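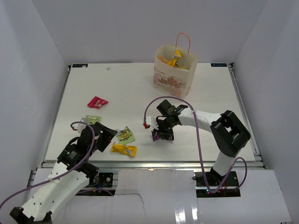

보도자료
배포: 부카렌(Wukaren) 홍보 담당
보도 시점: 3월, 배포 즉시 사용 가능

부카렌, 소포장 간식 담기 서비스 '플루클로' 출시
손잡이 달린 종이봉투에 낱개 간식 일곱 봉, 담는 순서까지 정해 드립니다

간식 구성 전문 업체 부카렌이 소포장 간식을 종이봉투에 담아 사무실과 학원, 행사장으로 보내는 서비스 '플루클로(Pluklow)'를 3월 정식 출시한다. 봉투 하나에 낱개 포장 간식 일곱 봉이 들어가고, 주문자는 15가지 품목 가운데 원하는 것을 고르면 된다. 고르기 싫은 사람을 위해 '알아서' 단추도 마련했다. 시범 운영 기간에 가장 많이 눌린 단추가 이것이었다는 점은 회사로서 기뻐할 일인지 아직 결론을 내리지 못했다.

간식을 봉투에 담는 일이 무슨 서비스냐는 질문은 이미 여러 번 받았다. 사내에서도 받았고, 대표의 어머니에게서도 받았다. 부카렌의 답은 한결같다. 직접 담아 보시라는 것이다. 체육대회 전날 밤 회의실 바닥에 앉아 과자를 나눠 본 사람이라면 마지막 봉투에 박하맛만 네 개 들어가는 사태를 알고 있다. 그 봉투를 누가 받는지도 대개 정해져 있다.

플루클로는 그라홀름(Grarholm) 물류동 2층의 작은 작업실에서 출발했다. 원래는 반품 상자를 쌓아 두던 방인데, 상자를 치우고 흰 탁자를 들여놓자 모두가 점심을 그곳에서 먹기 시작했다. 작업실로 되찾기까지 출시 일정이 한 차례 밀렸다.

■ 먼저 펼치고, 그다음에 담는다

플루클로의 담기 방식은 단순하다. 봉투를 탁자 안쪽에 세우고, 그 앞에 간식을 한 겹으로 펼친다. 포개지 않는다. 포개면 밑에 깔린 것을 잊어버리고, 잊어버린 것은 퇴근할 때 발견되며, 그때는 이미 봉투가 트럭에 실려 있다. 펼친 상태에서 색이 겹치는지 보고, 겹치면 바꾸고, 그러고 나서 담기 시작한다.

담기 설계를 총괄한 푸슈파 차우한(Pushpa Chauhan) 구성팀장은 이 과정을 '늘어놓기'라고 부른다. 처음에는 영어로 된 그럴듯한 이름이 있었는데 아무도 외우지 못해 한 주 만에 사라졌다.

"사람들은 빨강과 초록이 같이 보이면 여러 가지가 들어 있다고 느낍니다. 맛이 같아도 그렇게 느껴요. 반대로 맛이 전부 달라도 포장이 죄다 노란색이면 같은 걸 잔뜩 받았다고 항의 전화가 옵니다. 제가 그 전화를 받았습니다. 꽤 길었습니다." 차우한 팀장의 설명이다.

이런 사정으로 플루클로 품목표에는 맛과 중량 옆에 '겉색' 칸이 따로 있다. 빨강, 연두, 노랑, 보라, 검정, 그리고 '애매함'. 노랑과 주황 사이에 있는 포장을 어디에 넣을지를 놓고 오후 회의가 두 차례 열렸고, 두 번 다 간식만 줄었다. 현재는 형광등 아래에서 본 색을 기준으로 삼는다. 창가에서 보면 다르다는 의견은 기록해 두었다.

■ 비죽 나온 한 봉

봉투에 넣는 순서도 정했다. 넓적하고 납작한 것은 봉투 벽을 따라 세우고, 통통한 것은 가운데에 둔다. 초콜릿류는 맨 밑에 두지 않는다. 부서지는 것도 밑에 두지 않는다. 그러면 밑에는 무엇을 두느냐는 문제가 남는데, 여기에는 젤리가 자원했다. 젤리는 눌려도 젤리다.

마지막 한 봉은 끝이 봉투 입구 쪽으로 기울어 보이도록 세운다. 되도록 밝은 색으로 고른다. 받는 사람이 봉투를 열기 전에 안에 무엇이 있는지 조금은 알게 하려는 것인데, 시범 운영에서는 부작용도 확인됐다. 배송을 받은 안내 데스크에서 이 한 봉만 사라지는 경우가 있었다. 부카렌은 범인을 찾지 않기로 했다. 대신 주문서에 '안내 데스크용 추가' 항목을 넣었고, 이 항목의 선택률은 꾸준히 오르고 있다.

완충재는 넣지 않는다. 초기 견본에는 잘게 썬 종이를 깔았는데, 먹는 사람마다 종이를 한 움큼씩 꺼내 책상에 쌓아 두었고 그것을 치우는 일은 구성팀 몫이 됐다. 견본은 사내에서만 돌렸다. 다행이라고 해야 할 것이다.

■ 봉투에 대하여

부카렌이 예상보다 많은 시간을 쓴 것은 내용물보다 봉투였다. 종이봉투는 서 있어야 한다. 당연한 말 같지만 후보 봉투의 상당수는 빈 상태에서 서 있지 못했고, 일부는 간식을 넣자 더 적극적으로 쓰러졌다. 담는 사람의 한 손이 봉투를 붙들고 있으면 늘어놓기에 쓸 손이 하나 줄어든다. 선정 기준은 결국 '혼자 서 있는가'로 좁혀졌다. 구성팀 채용 공고에도 같은 문구를 쓰자는 제안이 있었으나 인사팀이 거절했다.

손잡이는 가는 끈으로 정했다. 굵은 손잡이는 들기에는 편하지만 담을 때 자꾸 입구로 넘어와 손등을 건드린다. 가는 손잡이도 넘어오기는 한다. 덜 거슬릴 뿐이다.

베고냐 리바스(Begoña Rivas) 포장기획 책임은 봉투의 방향까지 규정에 넣었다. 인쇄된 넓은 면이 담는 사람 쪽을 향하되, 조금 비스듬히 놓는 것이 기본이다. 정면으로 두면 옆면이 보이지 않아 봉투가 얼마나 불렀는지 알기 어렵다.

"옆면이 볼록해지면 그만 넣어야 합니다. 그런데 옆면이 안 보이면 사람은 계속 넣습니다. 친절한 사람일수록 더 넣어요. 우리 팀에는 친절한 사람이 너무 많습니다." 리바스 책임은 이렇게 말하고, 그래서 봉투당 일곱 봉이라는 숫자를 고집했다고 덧붙였다. 여덟 봉을 주장하던 영업팀과의 협의는 견본 봉투의 밑이 빠지면서 마무리됐다.

■ 구성은 두 가지, 이름은 하나만 설명 가능

플루클로는 기본 구성과 '톨레도' 구성으로 나뉜다. 기본 구성은 주문자가 고른 일곱 봉을 그대로 담는다. 중복 선택도 막지 않는다. 같은 것을 일곱 번 고른 고객이 있었고, 확인 전화를 드렸더니 맞다고 하셨다. 그 뒤로는 전화를 드리지 않는다.

톨레도 구성은 단맛과 짠맛을 번갈아 담은 것으로, 오후 회의가 길어지는 조직에 권한다. 이름은 스페인 도시에서 따왔다. 리바스 책임이 휴가 중에 이 구성을 떠올렸기 때문이며 품목 중에 톨레도에서 온 것은 하나도 없다. 이 사실을 상품 안내문에도 적어 두었는데, 그래도 산지를 묻는 문의가 들어온다.

플루클로라는 이름에 관해서는 설명할 내용이 없다. 상표 검색에서 걸리지 않았다.

■ 시범 운영 결과

부카렌은 정식 출시에 앞서 사무실 35곳에 플루클로를 보냈다. 직원이 많은 곳도 있었고 대표 혼자 쓰는 곳도 있었다. 대표 혼자 쓰는 사무실의 소비 속도가 가장 빨랐다.

설문에서 가장 자주 나온 의견은 '골고루 들어 있어서 좋다'였고, 그다음은 '내가 좋아하는 것만 더 넣어 달라'였다. 두 의견을 같은 사람이 적어 낸 설문지도 있다. 부카렌은 후자를 반영해 정기 주문 고객이 품목 하나를 '항상'으로 지정할 수 있게 했다. '절대'로 지정하는 기능도 요청이 있어 함께 넣었다. 지금까지 '절대'에 가장 많이 오른 품목은 제조사와의 관계를 생각해 공개하지 않는다.

봉투의 사후 용도에 대한 응답도 눈에 띈다. 우산을 넣는다, 영수증을 모은다, 접어서 서랍에 두었다는 답이 고르게 나왔다. 서랍에 둔 봉투를 나중에 쓰느냐는 추가 질문에는 답변이 적었다. 우리 회사 서랍 사정도 다르지 않다.

불만도 있었다. 포장을 뜯는 소리가 크다는 의견이 대표적이다. 조용한 사무실에서 바스락거리는 소리가 나면 전원이 고개를 든다는 것이다. 부카렌은 소리가 덜 나는 포장을 찾아보았으나 제조사가 정한 포장을 바꿀 수는 없었다. 안내 카드에 '동시에 뜯으세요'라고 적는 선에서 타협했다.

■ 직접 담고 싶은 분들께

출시와 함께 '늘어놓기 모임'도 연다. 참가자가 그라홀름 작업실에 와서 탁자에 간식을 펼치고 자기 봉투를 직접 담아 가는 자리다. 한 번에 다섯 명까지 받는다. 탁자 크기가 그렇게 정했다.

진행은 차우한 팀장이 맡는다. 간단한 설명을 듣고 품목을 고른 뒤, 각자 펼치고 담는다. 설명은 짧지만 고르는 시간이 길다. 사내 시연에서 한 직원은 빨간 봉지를 한쪽에 따로 떼어 놓고 한참을 바라보다가 결국 넣지 않았다. 이유를 물었더니 지금 먹을 거라고 했다. 모임에서도 이런 경우를 허용한다. 다만 봉투에 들어갈 한 봉은 새로 골라야 하고, 추가분은 현장에서 계산한다.

참가자 준비물은 없다. 가방을 가져오는 것은 자유지만 봉투에 담은 간식을 다시 가방에 옮겨 담는 모습을 보면 포장기획팀이 마음 아파한다는 점을 미리 알린다. 어린이는 보호자와 함께 참가할 수 있다. 시연 때 가장 규칙을 잘 지킨 참가자도 어린이였다. 어른들은 주로 여덟 번째 봉을 시도했다.

■ 주문과 배송

주문은 부카렌 누리집에서 받는다. 오전 11시 전에 들어온 주문은 당일 작업실로 넘어가고, 그 뒤의 주문은 다음 영업일 것으로 처리한다. 11시 정각 주문에 대한 문의가 있었는데, 다음 영업일이다. 봉투는 세운 채로 상자에 넣어 배송하며, 상자 윗면에 화살표를 크게 인쇄했다. 화살표를 어떻게 해석할지는 배송 과정의 여러 분께 달려 있다.

행사용 대량 주문은 이메일로 상담한다. 알레르기 정보가 필요한 고객에게는 품목별 원재료표를 함께 보낸다. 견과류를 뺀 구성은 별도 탁자에서 따로 담고, 주문서에도 따로 표시한다. 이 부분은 농담 없이 운영한다.

품목은 계절마다 일부 바뀐다. 여름에는 초콜릿류를 줄인다. 지난여름 작업실 냉방이 멈춘 오후에 얻은 교훈이며, 당시의 견본은 숟가락으로 평가했다. 다음 교체 때는 쌀과자 두 종류를 놓고 사내 투표를 할 예정인데, 투표용 견본이 벌써 모자란다는 보고가 올라왔다.

리바스 책임은 향후 계획을 묻는 말에 더 큰 봉투를 검토하고 있다고 답했다. 차우한 팀장은 같은 질문에 더 큰 탁자를 검토하고 있다고 답했다. 예산은 하나다.

■ 부카렌 소개

부카렌은 사무실과 행사용 간식 구성을 기획하고 포장하는 회사다. 그라홀름 물류동에 사무실과 작업실을 두고 있으며, 낱개 포장 제품만 취급한다. 대용량 제품을 나누어 담아 달라는 요청은 정중히 사양하고 있다. 한 번 해 보았다.

■ 취재 안내

작업실 취재와 견본 요청은 부카렌 홍보 담당 앞 이메일로 받는다. 견본은 매체당 봉투 하나를 보내며, '항상'과 '절대' 품목을 함께 적어 주면 반영한다. 작업실을 방문할 경우 점심시간은 피해 주기 바란다. 탁자를 아직도 그 용도로 쓴다.

끝.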